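Ticket 140: right gripper stops above the garment and won't close
Opened by: Yuzuki Kudo
Assigned to: Reiko Kaneko
Component: Fimerine (fold planner), Mandero gripper board, right side
Status: Reopened
Priority: Medium (was High, but the laundry has been waiting since October and has stopped complaining)

Summary

Two-arm home build, Travow arms, one Mandero board per gripper. On a shirt fold, both arms drive out to pre-grasp. Left closes. Right gets to its hover point, opens, and stays there with the confidence of someone who has forgotten why they walked into the room. No fault light, no error in the console. After the timeout the planner logs "grasp skipped" and goes on to fold with one hand, and you can imagine the sleeve.

Steps to reproduce

1. Spread one light-colored shirt on the bed.
2. Home both arms.
3. Run fold_shirt with the default profile.
4. Wait.
5. Keep waiting.

Expected: both grippers close, shirt gets folded.
Got: left closes, right hovers, timeout at 68 seconds.

Things already ruled out, to save everyone a round: I power cycled it. I power cycled it again while being stern. Swapped the USB cable. Reflashed the right Mandero board with the same firmware as the left. The gripper opens and closes fine from the jog panel, so the motor and the fingers are good.

Comment – Reiko Kaneko
Does it do this on the workbench, or only on the bed?

Comment – Yuzuki Kudo
Only on the bed. On the bench it has folded the gray towel so many times that the towel has lost the will to unfold.

Comment – Reiko Kaneko
Then I'd leave the gripper alone for now. Send the planner log with verbose on, both arms, one failed run. Also what's the duvet?

Comment – Yuzuki Kudo
White. The shirt is cream. I see where this is going and I don't like it.

Log (trimmed):

planner: garment mask ok
planner: corner L found, confidence high
planner: corner R found, confidence low
left: pregrasp reached
left: close
left: contact
right: pregrasp reached
right: waiting for confirm
right: waiting for confirm
(more of this, take my word for it)
right: timeout, grasp skipped

Comment – Reiko Kaneko
There it is. "Waiting for confirm" means the arm is in place and the planner wants a second look at the corner before it lets the gripper go down. If confidence stays low it waits until the timeout. That's by design. The missing message on the console is not by design, that one's on me, I'll open a separate ticket.

Try this, one change at a time, please, not all of them at once like last time:

a) Drop the confirm threshold for the right side only.
b) Put something darker under the shirt.
c) Turn off auto exposure. A white duvet pushes it around and cream on white goes to mush.

Comment – Yuzuki Kudo
I resent "like last time" but it's in the record.

(a) Right gripper now closes. It closes on the duvet. It picked up a good pinch of duvet and tried to fold the bed, and I have to say the trajectory was very smooth. Stopped it by hand. Threshold back to default.

(b) Brown bath towel under the shirt. Folded first try, both hands. So the arm is fine, the gripper is fine, and I've spent two evenings reflashing a healthy board. I don't want to ship "bring your own towel" as a feature, though. The whole point of doing this on the bed is that the clothes land on the bed.

(c) Auto exposure off, value set to 106 by moving the slider until I could tell the shirt from the duvet myself. Corner R confidence went from low to medium. Confirm comes through on most runs if the shirt is fairly flat. If the sleeve is bunched on the right side it goes back to hovering.

Comment – Reiko Kaneko
Medium is enough for a flat shirt, so that matches. With a bunched sleeve it doesn't have a corner to confirm, it has a lump. I wouldn't let it grab a lump either.

There's a flatten step in the Ulloa branch. Left holds, right does a short drag outward, then it looks again. Off by default because it once dragged a pillowcase onto the floor and kept going. Set max_drag to something small before you try it.

Comment – Yuzuki Kudo
Pulled the Ulloa branch. It won't start: "config key flatten.side missing". Added the key. It started. Then it flattened with the left arm, toward the right arm, which was in the way, and the two of them met over the shirt like people trying to get through the same door. Emergency stop. No damage apart from dignity.

Comment – Reiko Kaneko
flatten.side is the side that moves. The docs say it's the side that holds. The docs are wrong, sorry. Set it to right.

Comment – Yuzuki Kudo
Set to right. No more meetings in the doorway. Closing.

Comment – Yuzuki Kudo
Reopening. I closed it after a flat shirt, which was optimistic of me.

Current settings, for whoever inherits this (me, next month, with no memory of any of it):

exposure: manual, 106
confirm threshold: default
flatten: on
flatten.side: right
max_drag: 2 cm
timeout: default

Still open: flatten only triggers after the timeout, so a bunched sleeve means the full wait before anything moves. Reiko, can it trigger on the first low confidence result? I'm leaving the cream shirt as the test garment and the duvet stays bare, no towel, until this passes with the sleeve bunched up on the right.
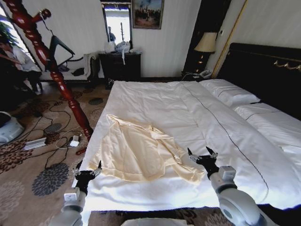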